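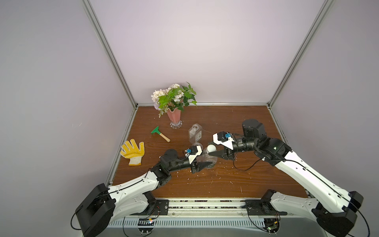 Tema 4. El perfume de uso personal: estructura, familias y criterios de elección

Asignatura: Consumo y cuidado personal
Material de apoyo para el alumnado. Versión revisada el 8 de noviembre de 2024.

Objeto del tema

El presente documento resume los contenidos de la unidad dedicada a los productos de perfumería y no sustituye a la asistencia a clase ni a las lecturas obligatorias. Se recomienda haber repasado antes el tema 3, en particular el apartado relativo al etiquetado, ya que varios términos se dan aquí por conocidos.

4.1. Composición básica

Un perfume alcohólico está formado por una mezcla de materias aromáticas, denominada concentrado, que se disuelve en alcohol etílico con una proporción variable de agua. Pueden añadirse colorantes, filtros que protegen el líquido de la luz y antioxidantes. Las materias aromáticas son de origen natural (aceites esenciales, absolutos, resinoides) o de síntesis. La mayor parte de las fórmulas comerciales combina ambos tipos.

Conviene evitar la identificación entre natural e inocuo. El musgo de roble, el limoneno de los cítricos o el eugenol del clavo son sustancias presentes en la naturaleza y pueden provocar reacciones en personas sensibilizadas.

4.2. Denominaciones según la concentración

De mayor a menor contenido habitual de concentrado se distinguen: extracto o perfume, eau de parfum, eau de toilette y eau de cologne. Los límites entre una categoría y otra no son idénticos en todas las casas. En los ejercicios se trabajará con las cifras de la ficha Jaidee, que asigna a su extracto un 23 % de concentrado, a su eau de toilette un 9 % y a su agua de colonia un 4 %. Se trata de los valores de un solo catálogo y no deben memorizarse como norma general.

Una concentración más alta suele asociarse a mayor permanencia, pero el factor decisivo es la volatilidad de las materias empleadas. Un extracto compuesto casi por completo de cítricos puede desaparecer de la piel antes que un agua de tocador con base de maderas. 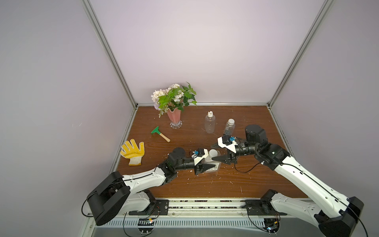

4.3. La pirámide olfativa

La representación en forma de pirámide es un recurso didáctico y comercial. Ordena los ingredientes por su velocidad de evaporación:

Notas de salida. Se perciben en los primeros minutos. Bergamota, limón, lavanda, hojas verdes.

Notas de corazón. Aparecen cuando las anteriores se atenúan. Rosa, jazmín, geranio, especias suaves.

Notas de fondo. Permanecen durante horas y, sobre tejido, a veces durante días. Pachulí, vainilla, sándalo, almizcles sintéticos.

El paso de un nivel a otro es gradual. Existen además composiciones que se mantienen casi iguales desde la aplicación hasta el final; se denominan lineales y son frecuentes en los productos infantiles y en las aguas perfumadas de verano.

4.4. Familias olfativas

La clasificación que se sigue en la asignatura comprende las familias hesperidada, floral, fougère, chipre, amaderada, ambarada y cuero. Otros manuales añaden la aromática o separan las gourmand, que aquí se estudian como rama de la ambarada. En el examen se aceptará cualquiera de las clasificaciones siempre que se indique cuál se utiliza.

Se debe prestar atención a los términos chipre y fougère, que no designan una materia sino un acorde. El chipre clásico se apoya en bergamota, ládano y musgo de roble. El fougère reúne lavanda, cumarina y notas musgosas, aunque la palabra signifique helecho en francés y el helecho carezca prácticamente de olor propio. 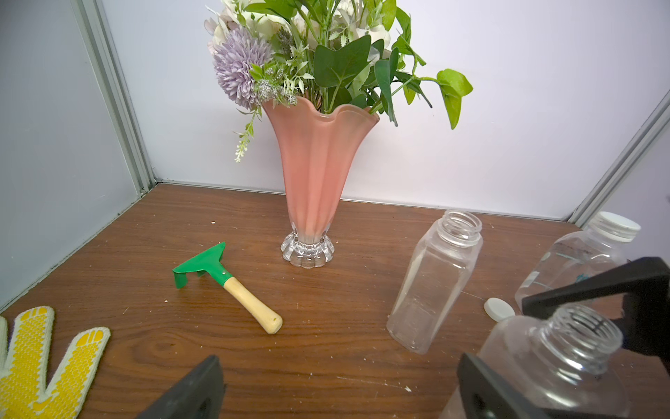
Departamento de Consumo y Estilos de Vida - Escuela Ostley

4.5. Procedimiento de prueba

La primera toma de contacto se realiza sobre tira de papel secante, rotulada con el nombre del producto y la hora. Tras la aplicación se deja evaporar el alcohol antes de oler. Los productos preseleccionados se prueban después en la piel, en la cara interna del antebrazo, sin crema ni jabón perfumado y sin frotar.

Las anotaciones se recogen en tres momentos: al inicio, transcurrida media hora y al cabo de 8 horas. El cuaderno de prácticas incluye para ello la plantilla Flunanari. Deben describirse las impresiones con vocabulario olfativo y reservar la opinión personal para la última columna.

Quienes presenten alergia conocida a fragancias, asma o dermatitis harán la práctica únicamente con tiras y lo comunicarán con antelación al profesorado. Oler granos de café entre muestra y muestra es una costumbre muy extendida en los comercios; su utilidad no está demostrada y en la práctica se sustituirá por una pausa al aire libre.

4.6. Conservación

El calor, la luz directa y el contacto con el oxígeno alteran el producto. El cuarto de baño es, por sus cambios de temperatura, un lugar poco adecuado. Se aconseja guardar el frasco cerrado, en su estuche y en un armario fresco - el frigorífico no es necesario salvo en climas muy cálidos.
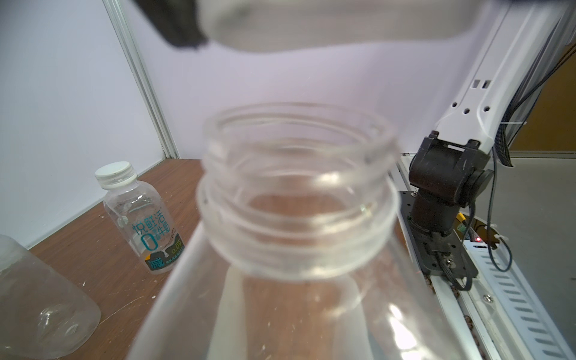 Los indicios de deterioro más habituales son el oscurecimiento del líquido, la aparición de un olor agrio o metálico en la salida y la pérdida de las notas cítricas. Un cambio leve de color no implica por sí solo que el producto deba desecharse, sobre todo en fórmulas ricas en vainillina. El trasvase a envases pequeños aumenta la exposición al aire y debe limitarse a la cantidad que vaya a consumirse en poco tiempo.

4.7. Actividades

1. Compare dos productos de la misma familia y distinta denominación. Indique las diferencias de evolución sobre papel.

2. Lea el caso Gillero (dosier, segunda parte) y señale qué afirmaciones publicitarias se refieren a la composición y cuáles describen una sensación.

3. Redacte una recomendación de compra para una persona que trabaja en un espacio compartido y cerrado. Justifique la familia y la concentración elegidas.

Las actividades 1 y 2 se entregan en formato escrito. La tercera se expondrá en clase durante el mes de abril, por el orden que figure en el tablón del departamento.

Términos que deben conocerse: absoluto, acorde, concentrado, estela, fijador, nota, resinoide, volatilidad.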